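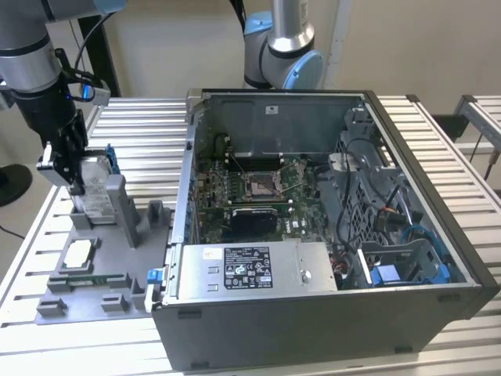

A desktop computer with its side panel off, showing the motherboard, graphics card and power supply.

Liltard to Open Computer Reuse Center in Mallaria in January

MALLARIA - Liltard, the regional electronics recycler, will open a computer reuse center on the east side of Mallaria in January. The center will take in used desktops, laptops and monitors from households, schools and small businesses, repair the ones that can be repaired, and sell them at low prices or pass them on to local groups.

The center will occupy the former Agbenyega furniture warehouse, which has stood empty since the store moved downtown. Liltard has signed a lease on the building for five years and has put in new wiring, lighting and a loading door. The company expects to employ 21 people there in the first year, most of them in testing and repair. Hiring is under way.

Until now, Liltard has handled computers in Mallaria mainly as scrap. Machines collected at the county drop-off site were trucked to the company's main plant, where they were broken down for metal and plastic. A review of those loads last spring found that around 40 percent of the desktops could have been put back into use with a new drive, more memory or a replacement power supply. The company decided to set up a separate line for them.

Each computer that arrives will be logged, opened and checked. Storage drives will be wiped with software or, if they no longer work, taken out and shredded on site. Owners who want written proof that their data was destroyed can ask for a certificate when they drop off the machine. There is no charge for the certificate for households. Businesses will pay a small fee per drive.

Parts that are still good but come from machines beyond repair will be sorted and kept in stock. Liltard will track them with Zaro, an inventory program the company has used at its main plant for its scrap metal business and has adapted for computer parts. Repair shops in the area will be able to buy from the stock through a trade counter at the back of the building.

Finished desktops will be sold in a small store at the front, with prices starting at $60. Every computer sold will carry a warranty covering parts and labor for six months. Monitors, keyboards and cables will be sold separately.

A share of the repaired machines will be set aside for schools, libraries and nonprofit groups in the county. These groups can apply by filling out a form at the front desk. Applications will be reviewed once a month, and groups that have not received equipment before will be given priority.

The center will accept desktops, laptops, monitors, printers, keyboards, mice and power cords. It will not accept televisions, microwave ovens, refrigerators or loose batteries, which should still be taken to the county site. Items with cracked or leaking batteries should not be brought in. Residents with questions about a damaged laptop should call before coming.

Drop-off will be free for households. Businesses with large loads are asked to schedule a pickup in advance.

The store and drop-off area will open at 9 a.m. and close at 5 p.m. The trade counter will open at 7 a.m. Parking is available on the north side of the building.

About Liltard
Liltard collects and recycles electronics and scrap metal from homes, businesses and public agencies. Its main plant serves Mallaria and the surrounding counties.

Media contact: Liltard Press Office, Mallaria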